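Tretlow *Shape Note Starter Set*: songbook, pitch pipe and practice tracks, $89

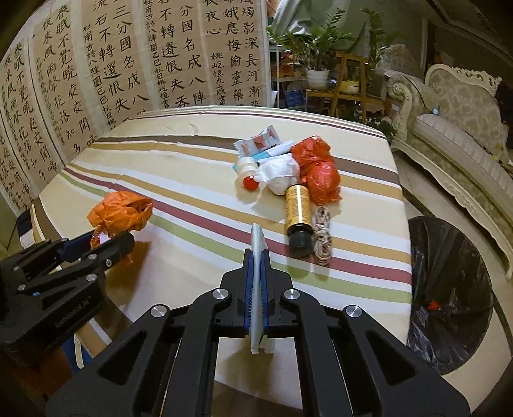
Can a total beginner learn to sing fa-sol-la from this set? Parts of it, if you already have a group to sing with. Alone at home you'll pick up the shapes and not much else.

I bought mine in November, after Rekha Dubey at our monthly singing said it had helped her find the alto line. She reads music. I think that matters more than the box lets on.

The book is the best part. The shapes are large, the paper doesn't glare, and it stays open on your knee. It only has 20 tunes, though, and a regular singing will get through that many before the first break. You'll still need whatever book your local group uses.

The practice tracks bothered me. Each part is sung by one trained voice, very smooth, at a tempo I've never heard in a real square. Tretlow says the method comes from "2,000 hours of listening." I'd like to know to what. The treble on track 15 slides up to her notes like she's in a church solo, and a new singer will copy that and have to unlearn it.

The pitch pipe is fine, a bit sharp at the top. Our keyer, Babak Mohammadi, tried it once and gave it back.

Also, the booklet spends six pages on the history of singing schools and half a page on beating time. I'd have swapped those.

If you can get the book by itself, get it. The Viklund loaner books at most singings cost you nothing, and the person sitting next to you will usually point to the right line.

Two and a half stars. The half is for the paper.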